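August 4, 2025

Textile bench, Dirkard loan, pleated kilt

Started on the white cotton kilt this morning. The waistband is sound for most of its length, but 14 pleats near the left hip have pulled out of the stitching and are hanging by single threads. The label sewn inside says Plasarska, same hand as the jacket we did last November. I take it for a tailor's name but the Rodrigues inventory lists it as a village, so leave the catalog field blank for now.

Tested the red braid for bleed, cotton swab and deionized water. Slight pink on one swab. No wet cleaning near the braid.

Surface cleaning
Low suction through net, back panel only. Stopped at the second seam. Soot comes off, the yellow line along the fold does not.

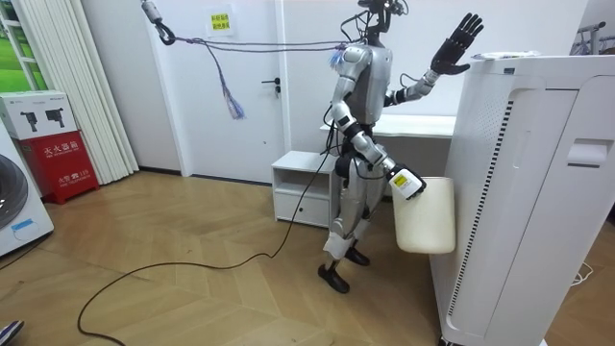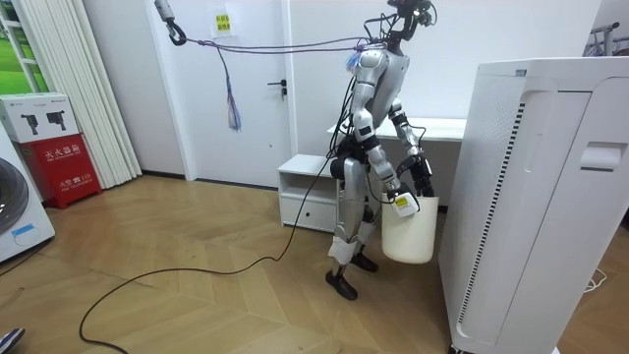 Stitching
Used the 60 weight cotton thread in the old holes wherever they would take it. Silk crepeline patch behind the worst split. Got 4 pleats back on before lunch and two after, then the light went. The Stestska pins are too thick for this cloth, go back to the insect pins.

Still to do
Rest of the hip pleats. Padded hanger or flat tray? Dirkard wants it upright for the case, and I would prefer flat. The old file says 400 pleats but that looks like a figure copied from a book. Check the waist tape before anyone lifts it.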